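Packing for Yorath, and the great coat question

Dec 15, 2023

I said I'd have my bag done by lunchtime and it is now ten past four, so that tells you how the day has gone. I took the Friday off specially! There were going to be neat piles. There was going to be a list with ticks on it. What I have instead is a bed I can't sit on and half a suitcase full of socks.

For anyone new, a bunch of us rent the same house at Yorath every December. It's me, my sister-in-law Nest, Huw, Iestyn, and whichever kids can still be talked into sharing a room with their cousins. The house is lovely and also freezing. The heating comes on when it feels like it, and the walk from the house to anywhere you can buy milk is 38 minutes if you go by the lake, which we always do (Huw won't hear of the road). So the coat matters more than anything else I bring, and I've been going back and forth on it since Tuesday.

The two candidates were my old wool one, which weighs as much as a small child and smells of dog when it rains, and the teal puffer. I got the puffer back in August, when it was so hot that just trying it on felt like a punishment, and I had pretty much forgotten what it looked like. So I pulled it out and folded it up on the bed to see how big a lump we were talking about.
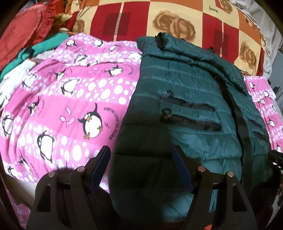 The puffer, on top of the penguins.

Still love the color. It goes almost black in the shadows and then properly blue-green where the light gets it, and I'm a sucker for a zipper with a ring pull because I can work it with gloves on. Folded, though, it takes up an alarming amount of room for something that is mostly air.

Now, the blanket. The penguin blanket is coming too, and I won't be taking questions. I know there are blankets at the house. Those blankets are brown and itchy. Mine is pink and has penguins all over it, and one of them has its flipper up like it's hailing a cab. There's French on it as well, something about until the sunrise as far as my high school French can tell, and that's exactly how long I plan to stay under it. Last year I left it at home to save space and thought about it every single night. Tegwen from work says a grown woman doesn't need a penguin blanket, but Tegwen has underfloor heating, so I don't feel she gets a vote.

Back to the coat. My first try was the proper way – lay it flat, sleeves in, fold it in thirds, press the air out. I pressed. The air went out of one end and into the other. I did get it into the suitcase eventually, but then nothing else would go in, including the boots, and you can't go to Yorath without boots.

Second try was rolling it from the bottom up. That went better, right up until I let go of it to find a hair tie to hold it with. I also had a go at stuffing it into a pillowcase, the way Iestyn does with his sleeping bag, and if you have stronger forearms than mine I'd say that's worth a shot. I got the sleeves in and lost my temper around the collar. That collar is so thick! Wonderful on the lake path, not so wonderful when you're kneeling on it.

By then I'd given up on neat altogether and just wanted to go through the pockets, one above the other on the front, and move anything useful over to my handbag before I forgot.

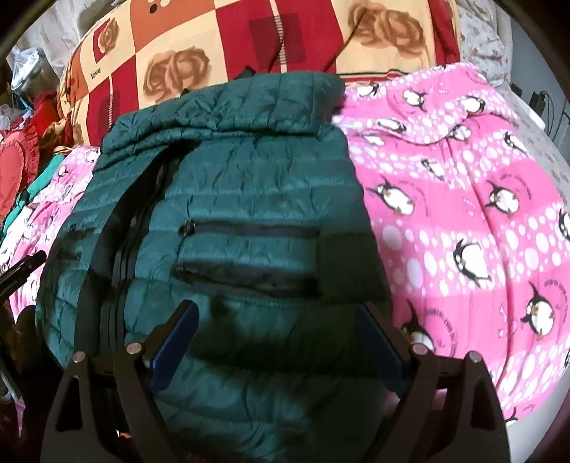
What I'm taking in the end

So the coat isn't going in the suitcase at all. I rang Nest and she said, very patiently, "Rhiannon, wear it." Which, fine. It'll be on my lap in the car and I'll be roasting by the first gas station, but the boots fit now, and so do both sweaters and the big washbag.

The blanket gets folded in half, then rolled, and laid across the top of everything as padding for the jar of chutney I promised Huw. The wool coat is back in the closet. I'm also bringing the good flashlight, two decks of cards, the hot water bottle and a puzzle of 970 pieces that used to be a puzzle of more pieces, but we've all made our peace with that.

Still to do: phone charger, find the other slipper, text Iestyn about who's bringing coffee (it was meant to be him last year and we all remember), and clear this bed off before I need to sleep in it. We're leaving at eight. I'll put up some lake pictures when I'm back, if my fingers still work.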